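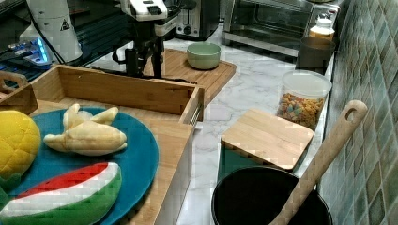

*Kitchen counter station at Preltwood: arm, fruit plate in its tray, bowl on the cutting board.*

# Finding the cause of dropped soft items

Use this procedure when the arm picks up a plush or fabric item and lets go of it before it reaches the target. It was written after the February drop fault on the counter station, where the watermelon slice kept falling between the plate and the bowl. Most of it applies to any soft item.

Allow two hours. You need the station laptop, the run logs, a roll of masking tape and a second person at the stop button.

## Before you start

1. Press the stop button and check that the arm status reads STOPPED in the Goveo console.
2. Move anything breakable out of reach. For us this means the ceramic bowl. Use a plastic one of the same diameter until the fault is fixed.
3. Copy the run logs to another folder. Goveo overwrites the oldest log when the disk fills up, and we lost the first day of drops that way.
4. Agree on who holds the stop button. That person does nothing else until the test is over.

Do not reach over the tray to catch a falling item. Ruan Ngubane did this on the second day and the arm closed on his sleeve. He was not hurt, but the arm did not register the contact as a fault and kept going until Bukola Nnaji hit the stop.

## Step 1: Sort the drops

Open the logs and filter on `grip_lost`. Each entry has a joint position and a time since grip. Put every drop in one of these groups:

- **Early.** The item falls within a second of lifting. Usually a bad grasp point.
- **Travel.** The item falls while the arm is moving sideways. Usually grip force or speed.
- **Late.** The item falls over the target but before the release command. Usually a timing or cable problem.

In our case there were 1,096 pick attempts in the logs and 191 drops. Nearly all the drops were in the travel group, and the watermelon slice accounted for most of them. The banana dropped now and then, when the grasp landed on a peel flap.

## Step 2: Check the grip force setting

In the console, go to Tool > Force and read the value for the item class. Compare it with the value on the station sheet.

If they differ, do not change it yet. Write down both numbers and find out when the setting changed. The change history is under Tool > Force > History and shows the login that made it.

Ours matched the sheet. Zixuan Wan spent most of a morning raising the force a little at a time anyway, and the drops continued. Raising the force on a soft item squeezes the filling away from the fingers and can make the grip worse, so stop if two increases in a row make no difference.

## Step 3: Check the cable run

1. With power off, follow each cable from the base to the wrist.
2. Look for tight bends, shiny spots on the jacket and tape that has come loose.
3. Wiggle each connector. There should be no play.
4. Put a strip of masking tape on the cable and on the link next to it, lined up.
5. Power on, clear the counter, and move the arm by console from the plate to the bowl at 28 percent speed.
6. Stop and look at the tape. If the two strips have moved apart, the cable is being pulled.

This is where we found the fault. The tool cable had been rerouted when the toaster oven was moved, and it no longer had enough slack. At one point in the sideways move it tugged the wrist connector, the tool lost its signal for an instant, and the fingers relaxed. Hard items stayed put. The watermelon slice slid out.

## Step 4: Fix and retest

1. Reroute the cable with a loop of slack at the base and clip it so it cannot slide back.
2. Replace the connector if a pin is bent or discolored. Spares are in the Famholm drawer.
3. Run empty moves first, at low speed, with the stop button held.
4. Run the plush items at low speed, then at normal speed.
5. Put the ceramic bowl back only after a full set with no `grip_lost` entries.

## If the drops come back

Repeat Step 3 before touching the force value. If the cable is clear, send the logs to Ekene Ekwueme with the item name and the joint position of each drop.

The missed contact on the sleeve is a separate issue and is still open. Until it is closed, the speed limit stays on and hands stay off the counter whenever the arm has power.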